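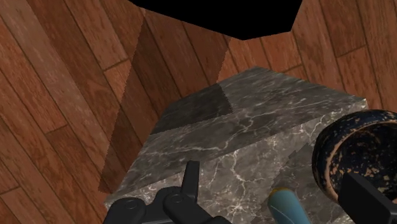 Þórey Thoroddsen

Chapter 3
Sleep, and the People Who Sell It to You

Most adults know how to sleep. They did it well as infants, with no training and very little equipment. By middle age many of them own a special pillow, a second special pillow bought to correct the first, and an opinion on magnesium.

Chapter 2 dealt with food, where bad advice at least comes with lunch. Sleep is harder to teach, for the simple reason that the student is absent during the part that matters. You know how you went to bed and how you felt in the morning. The rest is guesswork, or a graph on your phone.

Consider the Brimport survey, which we will return to in section 3.4. The town's adult education center asked 561 evening students to keep a sleep diary through February. Only 200 handed in a full month. Of those, 75 reported lying awake worrying about the diary. The organizers called this a limitation. I would have called it the main result and gone home early.

Two ideas run through the chapter. The first, sleep pressure, is the drowsiness that builds the longer you stay up. A nap late in the day spends some of it, and you notice the shortage at midnight. The second is the body clock, which takes most of its orders from light and is not interested in your plans for the weekend.

Section 3.1 covers both. Section 3.2 takes up naps, including the 20-minute kind that my colleague Poletti defends with a heat he shows for nothing else. Section 3.3 is on caffeine, and students who skipped it last year were easy to pick out in the oral exam.

Before reading on, write down when you went to bed last night and when you meant to. Keep the paper. You will need both times for the exercise at the end of section 3.1.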